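Sobre a Cedora

A Cedora presta serviços de jardinagem e manutenção de espaços verdes a moradias, condomínios e pequenas empresas. Tratamos de relvados, sebes, canteiros, sistemas de rega e limpeza de terrenos. Temos 17 pessoas a tempo inteiro, divididas em equipas de campo, e um escritório onde se fazem os orçamentos e se marcam as visitas.

Como começámos

A empresa nasceu de um viveiro de plantas, o viveiro Ibarra, que vendia arbustos e árvores de fruto em vaso. Os clientes compravam as plantas e perguntavam quem as podia plantar. Durante algum tempo indicávamos jardineiros da zona, depois passámos a ir nós. Ao fim de poucos anos, as plantações e a manutenção ocupavam mais horas do que a venda ao balcão, e separámos as duas atividades. O viveiro continua a funcionar no mesmo terreno e é de lá que vem grande parte do que plantamos.

Hoje temos 380 jardins em contrato de manutenção. A maioria são jardins de moradias com relvado e sebe, mas também cuidamos de pátios interiores, coberturas ajardinadas e faixas de verde junto a parques de estacionamento.

O que fazemos

Manutenção regular. Corte de relva, monda de canteiros, aparo de sebes, adubação e recolha de folhas. As visitas são semanais, quinzenais ou mensais, conforme a época e o tipo de jardim. Entre a primavera e o início do outono recomendamos visita quinzenal para relvados regados. Em dezembro uma visita por mês costuma chegar.

Rega. Instalamos redes de gota a gota e de aspersão, substituímos programadores e reparamos fugas. No fim do inverno fazemos a revisão dos sistemas dos clientes com contrato: abrir válvulas, limpar filtros, verificar a pressão setor a setor e acertar os tempos de rega. Nas zonas com água muito calcária limpamos os gotejadores outra vez a meio do verão.

Relvados novos. Preparamos o solo, nivelamos e semeamos ou colocamos tapete. Antes de orçamentar recolhemos uma amostra de terra. Em solos argilosos incorporamos areia e composto, e isso aumenta o preço por metro quadrado, pelo que aparece sempre numa linha à parte do orçamento.

Sebes e arbustos. Trabalhamos sobretudo com loureiro, pitósporo, alecrim e murta. Sebes altas ou deixadas sem corte durante anos precisam normalmente de duas intervenções em épocas diferentes, e preferimos dizê-lo na primeira visita.

Limpeza de terrenos. Corte de mato, remoção de silvas e transporte dos resíduos verdes. O material é triturado no nosso estaleiro e volta aos canteiros como cobertura, salvo quando há sinais de doença nas plantas.
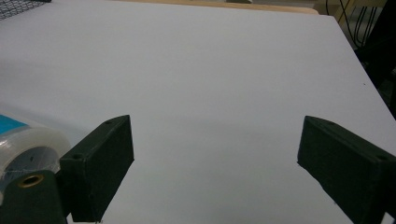 Não fazemos abate de árvores de grande porte nem trabalhos em altura com cordas. Quando um jardim precisa disso, pedimos orçamento à Prestex, com quem trabalhamos há vários anos, e entregamo-lo ao cliente tal como o recebemos, sem margem nossa. O cliente é livre de contratar outra empresa.

Como trabalhamos

O primeiro contacto é feito por telefone ou pelo formulário do site. Marcamos uma visita, que é gratuita dentro da nossa área de serviço, e enviamos o orçamento por escrito no prazo de 5 dias úteis. O orçamento indica as tarefas incluídas, a frequência das visitas, o preço mensal e o que fica de fora. Plantas, adubos e peças de rega são faturados em separado, com aprovação prévia do cliente.

Cada jardim fica entregue à mesma equipa, normalmente composta por 2 pessoas. Se a equipa tiver de mudar por férias ou doença, avisamos na véspera. No fim de cada visita deixamos uma folha com o que foi feito e com o que convém vigiar até à visita seguinte: uma zona do relvado que está a secar, pulgão nas roseiras, um aspersor desalinhado.

Quando chove e não é possível cortar a relva, fazemos as tarefas que a chuva permite e o corte passa para o primeiro dia seco disponível. Essa deslocação extra não é cobrada.

Produtos e equipamento

Usamos máquinas a bateria nos jardins pequenos e nos condomínios, por causa do ruído. Nos terrenos maiores continuamos a usar máquinas a gasolina. Os tratamentos fitossanitários são aplicados apenas por pessoal habilitado e só depois de identificada a praga. Não fazemos aplicações preventivas de calendário. Para ervas daninhas em caminhos e juntas de calçada usamos remoção manual ou escova mecânica.

As lâminas dos corta-relvas são afiadas no estaleiro todas as semanas durante a época alta. As tesouras de poda são desinfetadas entre jardins.

O que dizem os clientes

Pedimos a opinião dos clientes uma vez por ano, com um questionário curto que segue com a fatura. Publicamos nesta página respostas autorizadas, tanto as favoráveis como as que nos levaram a mudar alguma coisa.

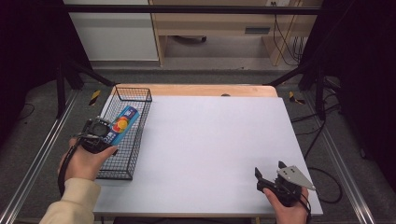

Zodine: Temos contrato para os canteiros da entrada e para a faixa de relva ao lado do armazém. No primeiro verão a rega arrancava à hora de entrada do pessoal e o passeio ficava molhado. Pedimos a alteração e ficou para as cinco da manhã. A folha da visita dá-nos jeito, mas gostávamos de a receber também por correio eletrónico, em vez de ficar só na receção.

Desde essa resposta, a folha pode ser enviada por correio eletrónico no próprio dia. Basta pedir ao escritório e indicar o endereço. A versão em papel mantém-se para quem a prefere.

Área de serviço

Trabalhamos no concelho onde temos o estaleiro e nos concelhos vizinhos. Fora dessa área aceitamos relvados novos e instalações de rega, mas não contratos de manutenção, porque o tempo de estrada tornaria as visitas demasiado caras. A deslocação para orçamento fora da área é cobrada e descontada se o trabalho avançar.

Trabalhar connosco

Recrutamos no fim do inverno, antes da época alta. Não exigimos experiência para as funções de ajudante, mas é necessária carta de condução para chefe de equipa. A formação inicial é paga e feita em parte no viveiro Ibarra. As candidaturas podem ser entregues no escritório ou enviadas pelo formulário de contacto, indicando o concelho de residência e a disponibilidade.

Página atualizada em 12 de janeiro de 2026.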